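Heino Uibo looks after the rooms at Lilau, a guest house with a small laundry of its own. I asked him what is the hardest part of changing a room. "The clothes," he said at once. "Sheets I can do with closed eyes. But a shirt left on the bed, is it dirty or clean? I must not guess."

He learned the work at a bigger place, Borbély, where every floor had its own list. At Lilau there is only one list, and he wrote it himself.

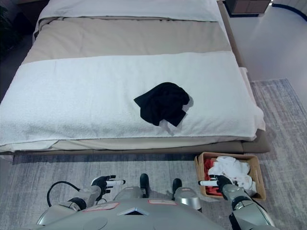

Clothes come first on it, before pillows and before dust. Heino does not fold anything he finds. A black piece bunched up on a white towel, he told me, is easy to see, but a white sock can travel to the laundry with the sheets. "Then I search one hour." A wicker basket on the rug at the foot of the bed is where he likes to have one. He has asked for 2 more.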